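Workshop tips: getting a bench ready for a pair of robot arms

Updated October 3, 2026

I've had the two-arm bench kit from Drulel on loan for 3 weeks now, and several of you have written in asking whether it's worth the trouble in an ordinary workshop. I'll come to that, but most of what I've learnt has been to do with the bench, so let's start there (and do put the kettle on, it's a longish one).

Cover the top with plain brown paper before anything else goes down. It costs next to nothing, it takes the glare off, and when it gets scuffed you simply roll out some more. Pull it tight from the back and smooth it with your forearm – a few wrinkles won't hurt, but a ridge will tip a small block over.

Next comes the tape. I like blue, as it shows up well on brown paper and peels off kindly. Mark your squares with a long ruler, press the tape down from the middle outwards, and don't fret if the strips wander a little where they cross. Mine certainly do! 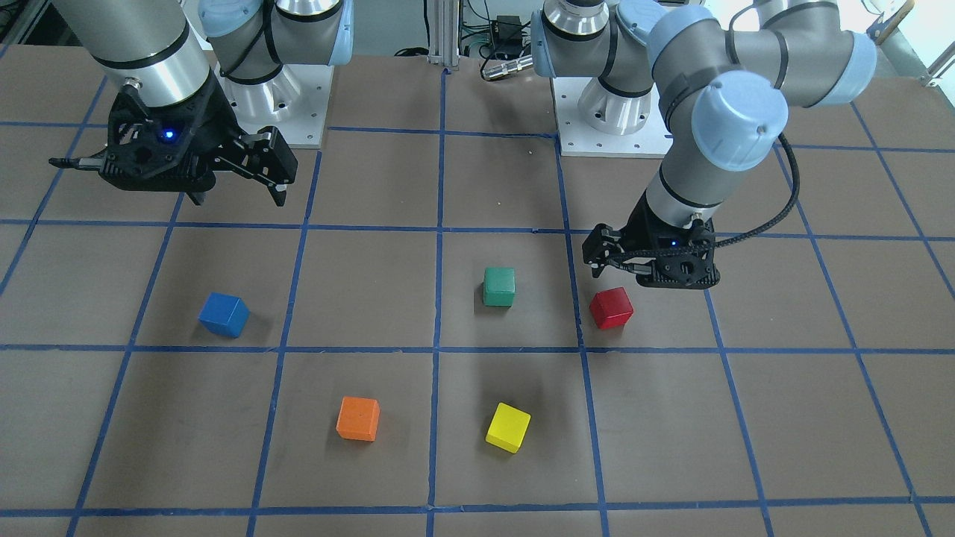
Wooden cubes are lovely things to practise with. Keep to plain colours, one of each, and set a few of them at an angle, so the arms don't get used to everything sitting square. Leave a good hand's width between them at first, and bring them closer once the pickups are going nicely.

Bolt the bases down properly. I was tempted by clamps and regretted it within the hour. Check the bolts again after the first day, then whenever you change the paper.

Cables want a loose loop at the wrist, with enough slack for a full turn. The Bilulent sleeving in the kit is decent stuff, if a bit stiff out of the packet.

As for the price, it's £718 for a month's hire, with a £300 deposit, and over 1,000 pages of manual, of which I've read rather fewer. The quick guide from Baudry is much friendlier. If you've a steady bench and a patient nature, I'd say hire it for March, when the shed's too chilly for glue anyway.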